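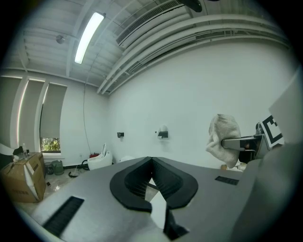 *Gripper, white towel, bottle on the box. Blinds down, ceiling light on.*

# Before you spend money on a robot for the bathroom

Notes for small places: guesthouses, rentals, a big family house with too many toilets. I look after the building side of a guesthouse in Drindden and I've sat through more sales demos than I wanted to. I'm not against the machines. I am against paying for them twice, and most of the tips below come from quotes I nearly signed.

## Time the chore first

Do this before you call anyone. Clean one bathroom the way you always do and write down the minutes for each part: toilet, sink, floor, mirror, restocking paper, taking out the bag. Do it again with somebody else cleaning.

When we did ours, the toilet came to 10 minutes and the wandering back and forth for supplies came to nearly as much. A better caddy fixed a good part of that. It cost less than the delivery charge on the machine we were being quoted for.

If the part that eats your time is carrying things, look at carts and shelves. If it's scrubbing, keep reading.

## Get the price in writing, all of it

The number on the front of the brochure is the machine. Ask for these on the same sheet:

- Fingers, pads, brushes and anything else that touches a dirty surface. How long do they last, and who says so?
- Yearly software fee. What still works if you stop paying?
- Shipping both ways for repairs.
- Batteries, with the price of a replacement today.
- Setup visit and training. If training is "included," ask for how many people and whether you pay again when one of them quits.
- Cleaning fluid. Some machines want their own.

Baran quoted us a fair price for an arm and then $300 for a set of replacement pads. The pads were on page five, under "accessories." I asked how often they'd need replacing in a wet room, and the answer was that it depended on use. It always depends on use. Put your own guess in the budget and double it.

## Clear the floor, then measure

Measure at ankle height, with the room the way it looks on a normal morning. Door swing, the gap beside the toilet, the lip at the shower, the distance to the nearest outlet. Write down where the outlet is, too, and whether something is already plugged into it.

Don't send the vendor the architect's drawing. Ours shows a bathroom with no scale, no bin, no laundry basket and no bath mat. A machine would fit in there beautifully.
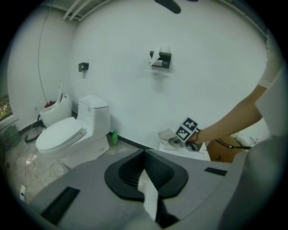
Demo rooms are where most of the overspending starts, and I'd ask to see the task done in a room with some ordinary mess in it. A clean white box with one fixture in the middle tells you very little about your own place. A useful test space has more than one style of toilet, a hose looped on the tile, a thin cord running up from a plug, and a roll on the holder with a sheet hanging loose. A cardboard box with cables over it is fine as well, as every back room I've worked in has one. A crumpled cloth held in a gripper's jaws, with a person's hand on the tool, shows you that those jaws can hold a cloth with a person helping. Ask what happens with the person's hand taken away, and ask to see it while you're standing there.

## Check your toilets before you check the robot

Tank models, tankless models, heated seats, lids that stand up by themselves: they're all different shapes to wipe. The salesman will say the system handles them. Get the make and model of every toilet you own onto the quote, and have the vendor write yes or no beside each one.

We have three kinds, thanks to two renovations and one bargain. Clodex said yes to the first two and "on the roadmap" to the third. I budgeted that as a no. You should treat anything on a roadmap the same way, no matter how friendly the person holding the map is.

Replacing toilets so that a robot can clean them is a real suggestion I was given. Price it if you like. Then go and sit down for a bit.

## Who folds the cloth?

Every cleaning job has small jobs hanging off it. Somebody wets the cloth, changes it between the seat and the sink, rinses it, hangs it up, washes it later. Ask who does each of those once the machine arrives. In my experience the answer to most of them is you.

Make a two-column list, machine and person. Put minutes beside both. If the person column hasn't shrunk much, you're buying a second thing to look after.

One practical tip whether or not you buy: use a different cloth color for the toilet than for everything else, and keep the toilet ones in their own bucket. Any person can follow that rule by the end of the first day. I haven't had a straight answer from a vendor on how their machine would.

## Light, shine and wet floors

Ask for the demo to be run again with the lights changed. Try it with the blinds up and sun coming in, then with them down and only the ceiling light. Glossy tile throws reflections around, and white fixtures against white walls are hard enough for me to see without my glasses.

Then spill a cup of water. I got a look for that at one place. It's a bathroom.

## Rent before you buy, and read how the rental ends

A trial is worth paying for if it's long enough to be boring. The first week everyone stands around watching. By the third, somebody has leaned a mop on it.

Zikbridge offered 26 weeks at a monthly rate, which sounded generous until Ryszard Nowakowski, who keeps our books, found that the contract rolled over into a purchase unless we canceled in writing ahead of time. His advice, and now mine:

- Put the cancel date on the wall calendar the day you sign.
- Ask who pays for collection.
- Take photos when it arrives, scratches included.
- Find out whether it has a camera, where the pictures go, and how you switch it off. For a bathroom I'd want that one answered before the price.

## A budget that survives the first year

I use a plain sheet of paper with these lines:

1. Machine or rental
2. Everything it wears out
3. Fees
4. Changes to the room (outlet, ramp, shelf, moving the bin)
5. Hours of the person who minds it
6. Cleaning by hand on the days it's down

People leave off the last two. Number six matters most in a guesthouse, where guests check in at 3 p.m. whether the machine is feeling well or not. Keep your brushes, and keep paying whoever uses them well.

Put the current cost of cleaning by hand at the bottom, using the minutes you wrote down at the beginning. For us the machine lost by a good margin. A place with a long hallway of identical bathrooms might see a different result, and I'd be curious to look at that sheet, as long as lines five and six are filled in.

## What I'd buy with a small budget instead

- A caddy for each floor, stocked the same way. Fewer stairs.
- Wall hooks for hoses and brushes, so the mop gets to the corners.
- Long-handled scrubbers. Knees are expensive.
- A covered outlet placed where nobody has to run a cord over the tile.
- A second set of cloths, so there's always a dry set while the other is in the wash.
- A proper bin with a lid you can work with your foot.

We did most of that list in June and I've still got the robot money, minus the hooks. I'll go and see the Baran arm again when they have a new one to show. I'm bringing my own cloth and a cup of water, and I've asked them to leave the room messy.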